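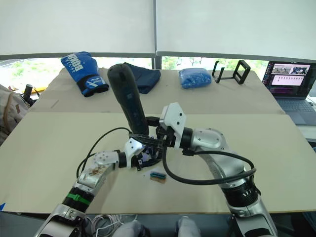 Cable slack on a two-arm table cell, and when to retorque the wrists

Posted in: Small Cells & Benchtop > Setup and Maintenance
Search this forum Go Advanced search

tablesaw_ed
May 19, 2019

I look after one cell with two arms on a shared table. Both arms come in over the front edge and do soft goods together: gloves, pouches, padded sleeves, bagged stuff. One picks, the other comes in and they hold the piece between them so it can be turned upright. The arms are Drimeck, the table is our own, and the laptop sits off to the right on something lower than the table so it doesn't get swept.

Two things are bugging me.

First, the cable on the right arm. It comes off the wrist, hangs down across the table and goes back up to the black joint. There has to be slack for the wrist to turn, I get that. But at full reach it drags on the boards, and last week it pulled a pouch four inches sideways before the left gripper got there. The left arm has a thinner cable that arcs up and over, and I've had no trouble with it.

Second, the wrist drifts. After a few days of two-handed holds the right gripper closes a hair off from where I taught it. The Drimeck sheet says retorque the wrist cap screws at 2,000 hours. My counter says 2,315 and I haven't done it yet. Is that all this is?

knurl
Do the screws before you do anything else. You're past the interval and you have a symptom. Why is this a question?

Mark them with paint pen when you're done. Next time you can look at the line and know if one has moved without putting a driver on it.

tablesaw_ed
Because last time I had a wrist cap off I lost a whole afternoon re-teaching. But yes, fair.

pallet_jockey
You don't need the cap off to check torque on those. Arm parked, power off, driver straight in. Go across and not around the circle, same as a wheel. Go over them twice. If they all click right away, your drift is somewhere else.

For the cable, run it up the back of the forearm with hook and loop straps and leave one loop at the elbow and a smaller one at the wrist. Long hanging loops snag. We had one catch the corner of a tray and it took the connector with it.

quietbearing
I'm going to disagree on strapping it down. I run a pair of arms at Milwood and we strapped everything tight to the forearm the first year because it looked neat. Both cables cracked inside the jacket right at the strap nearest the wrist. A big lazy loop is ugly but it bends gently. A short loop bends hard in the same place every cycle.

If the loop drags on the table, lift it. Don't shorten it.

pallet_jockey
Then your straps were too tight or too close to the joint. I said leave a loop.

quietbearing
They were finger tight. The wrist on our job turns most of the way over and back on every part. If Ed's does the same he'll see what I saw. If his only tips the piece up, your way is probably fine.

tablesaw_ed
Mostly tips it up. The wrist turns a fair amount on gloves, since they land on their side and have to be rolled.

feedrate_fran
Lift it with what? A spring retractor overhead is the normal answer, but you've got windows and blinds behind that table and I don't see a place to hang anything. You could put a short post on the base of the arm and a bungee off that. It needs to be soft enough that the arm doesn't notice. If you can feel the arm push back when you jog it away from the post, the bungee is too stiff.

We also had drift, different brand, and it was not the screws. It was the two arms fighting. If both grippers close on position with nothing soft between them, one arm is always pushing the other. With a padded part you don't hear it or see it. The padding hides the error and the wrist eats it all day.

knurl
Good point. Ed, are both grippers on position?

tablesaw_ed
Left is on position. Right is on force, or I think it is. I'll check. The last person who edited the program left the settings half and half.

feedrate_fran
Check it for real. Have it hold the sleeve upright, then read the load on both wrists with nothing moving. They should be close. If one is high and the other is also high in the opposite direction, there's your drift.

dusty_tee
Nobody has mentioned the table. It's two boards with a seam across it. If the back board isn't at the same height as the front one, everything taught on the back half is wrong by that much, and a glove dragged across the seam can catch. Put a straightedge over the joint. Shim from underneath.

Also, wipe the arm. There are brown spots on the left one near the wrist. May be nothing, may be grease coming past a seal. Clean it with a dry rag, run a day, look again. If it comes back in the same place, that's a leak. If it doesn't, it was dirt.

pallet_jockey
I'd use alcohol on the rag. Dry just smears it.

dusty_tee
Not on white covers like those I wouldn't. Use a damp cloth with dish soap if dry doesn't shift it.

tablesaw_ed
OK. I did these in this order, with the arms parked and the power off for the first three.

1. Wiped the left forearm. Dry rag took some of it, soap took the rest.
2. Straightedge over the seam. The back board was low at the right end. Put a card shim under it.
3. Retorqued the wrist cap screws on both arms. On the right arm, 2 of them moved before they clicked. Nothing moved on the left. Paint marks on all of them.
4. Power on, slow speed, back to the taught position. Touched up the right gripper on the sleeve.
5. Checked the close settings. Fran was right, both were on position. Changed the right one to force, low.

I haven't touched the cable yet.

knurl
So it was the screws.

feedrate_fran
Or the screws moved because the arms were fighting. They don't back out for fun.

knurl
They back out because they were past the interval.

quietbearing
Could be both. Run it and look at the paint.

pallet_jockey
Clear the table before you run it, too. There was a little flat piece with a blue-green top lying right under the grippers, with white bits around it. I'd want to know what that came off of before I cycled anything.

tablesaw_ed
Picked up and bagged. I haven't matched it to anything on the arms yet and I want to before I toss it. I vacuumed the crumbs.

Update after a week of normal running. The paint lines are still straight on both wrists. Right gripper closes where I taught it. No spots back on the left forearm. I put up a short post and a bungee from the hardware store for the right cable and it clears the boards now except at the far right corner. I moved the black metal stand out of that corner so the loop has nothing to catch. The thin cable on the left I left alone.

Głowacki sells a clip-on cable guide for this size of arm and I may try it in September when we have some down time. If anybody has run one, I'd like to hear how it holds up.

quietbearing
Had one of theirs on loan. The clip is fine, the guide rattles. A strip of foam inside fixes that.

feedrate_fran
Put the retorque on a calendar now while you remember. I'd go half the sheet interval if you're doing two-handed holds all day.

knurl
The sheet interval is the sheet interval.

Tags: dual arm, cable management, wrist torque, soft parts, maintenance

Comments (3)

morar_bench
Same drift on a Morar pair. Switching one side to force fixed it and I never found a loose screw. Putting that here for whoever searches it later.

gritty88
What driver fits the cap screws? The sheet we got doesn't say.

tablesaw_ed
Mine came with one in the kit, clipped inside the lid of the box. If yours is missing, email Drimeck with the serial number. They answered me the next morning.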